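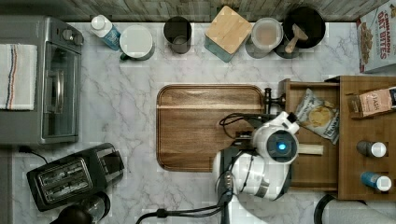 Mared Pugh commented on the last version of this page that the arm was the easy part of her budget, and that everything she forgot to price was bolted to it or plugged in behind it. She is right, so the steps are now in a different order.

How to budget for a kitchen-counter robot arm

Step 1. Write the task list first
List what the arm has to handle in its first 18 weeks. Toasters, spice bottles, tea boxes and bags of chips ask different things of a gripper. Leave out anything you would only like to try someday.

Step 2. Measure the work area
Mark the base position with tape and measure to the farthest item on your list. Measure height too. Our worksheet, the Hebden sheet, has a column for each. If a tall fixture sits between the base and an item, note it, and ask the seller for reach at that height.

Step 3. Price the gripper separately
Fingers wear out and get bent. Ask what a replacement pair costs and how long it takes to ship. We put $145 per pair on our sheet and planned for two pairs.
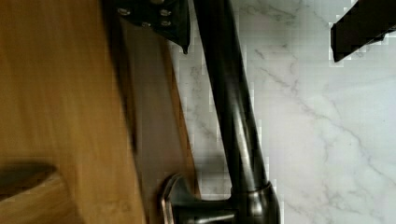
Narrow tips get into tight spots but give you less surface to hold a box with. If your list has both kinds of job, put a second finger set in the budget now. Check that the fingers come off with ordinary screws and that the seller will tell you the size.

Step 4. Add the counter itself
A practice counter needs real objects on it. Buy the small appliances secondhand. Groceries get crushed, so treat them as a running cost. Our line for props is $500 to start.

Step 5. Cables, power and mounting
Get lengths for every cable at full reach. Add a power strip, clamps and a spare of the longest cable.

Step 6. Compare quotes on one page
We had quotes from Wultholm and Gitance. One included setup and the other did not, and that only showed once both were typed into the same 13 rows. Blank rows go back to the seller as questions.

Step 7. Hold some money back
Alun Morgan keeps a tenth of the total unspent until July. We do the same.

The Hebden sheet was last updated Saturday, October 28, 2023.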